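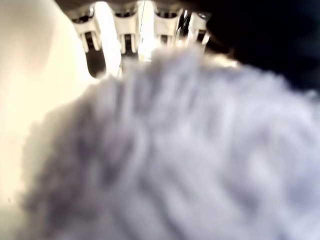 Clangate shared workroom
Soft goods and table inspection, with comments
Inspected by: Henok Lemma
Date: Sep 16, 2021
Marks used: OK, Fix, Recheck

1. Soft goods

1.1 Plush and fleece items free of open seams. OK
1.2 Pile checked for loose fibers. Fix
Comment: Napped fabric sheds when rubbed by hand. Brush it out over the bin and wipe the table afterward. Same remark as in August.
1.3 Eyes, buttons and other small parts hold under a firm pull. OK
1.4 Care labels present and legible. Recheck
Comment: Labels missing on 3 items from the Pimby box. Wash cold until the supplier replies.
1.5 Items fully dry before they go back in the bin. OK

2. Tables

2.1 Tops level where two tables meet. OK
Comment: Tested with a straightedge along the whole seam. Keep plates and cups off the joint.
2.2 Legs locked, no rocking under hand load. OK
2.3 Cables kept back from the working area. Fix
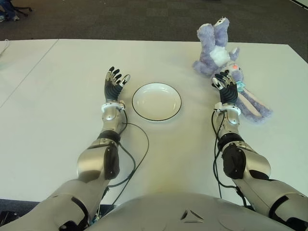

Comment: Thin white cable lies on the tabletop near the far corner of the side table. Clip it to the edge or run it underneath.
2.4 Surface wiped with Orkon cleaner, no residue. OK

3. Tableware

3.1 Plates free of chips and cracks. OK
Comment: Run a fingertip along the rim as well as looking at it - hairline chips are easy to miss on white glaze.
3.2 Tableware stored apart from soft toys. Recheck
Comment: Plate and stuffed toy out on the same table. Acceptable during use. They go to separate shelves at close.

4. Floor and seating

4.1 Carpet flat, no lifted edges. OK
4.2 Office chair casters turn freely. OK
4.3 Walkway behind the tables clear. Fix
Comment: Blue item on the carpet next to the office chair. Move it to the hooks.
4.4 Extinguisher tag in date. OK
Comment: Tag no. 31, by the door.

Open items: 1.2, 1.4, 2.3, 3.2, 4.3
Fixes due within 9 working days. Send label replies to the Krūmiņa desk - paper copies are no longer kept in the room.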